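Alta Monitor Console
Section 4: Setting up incident alerts for a ceasefire line

Read this section after you have created your user accounts (Section 3). You need supervisor rights to complete it. Field staff with observer rights can view alerts but cannot change them.

4.1 Before you begin

Have the following ready:

- The signed map of the buffer zone, with the agreed line and all crossing points
- The contact list for both liaison offices
- Your Nosten message key, issued with the license

Note: The console holds up to 135 observation posts. If your mission has more, divide the line into two sectors and repeat the steps for each.

4.2 Adding the line

1. Open Sectors and choose New Sector.
2. Type the sector name exactly as it appears on the signed map. Reports from the two sides are matched by this name.
3. Enter the grid points from west to east. Press Save after the last one.
4. Set the buffer width. The default is 100 meters on each side.
5. Choose Check Line. Gaps are marked in red and must be closed before you go on.

Caution: Do not move a grid point after reports have been filed against it. Close the old sector and open a new one. Changes to a live sector can make an earlier incident appear on the wrong side of the line.

4.3 Setting alert levels

Each incident type has a level from 1 to 4. Level 1 is written to the log only. Level 2 goes to the duty officer. Levels 3 and 4 also go to both liaison offices, at the same moment and with the same wording. 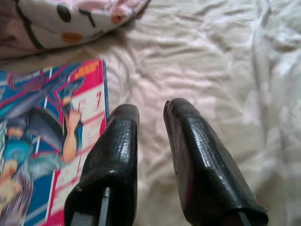 1. Open Alerts, then Levels.
2. Select an incident type, such as shots heard, vehicle in zone or drone overflight.
3. Choose a level and press Apply.
4. Repeat for each type in the list. Types left blank stay at level 1.

Note: Drone overflights are often reported by several posts. Turn on Merge Reports to combine them into one alert.

4.4 Connecting the liaison offices

1. Open Contacts and choose Add Office.
2. Enter the office name and its Tanui line number.
3. Paste in the Nosten message key.
4. Send a test message. The office has 24 hours to confirm it.
5. When both offices show Confirmed, turn on Live Alerts.

Caution: Live Alerts will not start with only one office confirmed. Do not enter the same office twice to get past this check — the log will record it as a breach of procedure.

4.5 Keeping records

Logs are stored on the Sondo drive for 70 days and then deleted. Export them before that if your mandate calls for a longer period. Exported logs cannot be edited. For export formats, see Section 6.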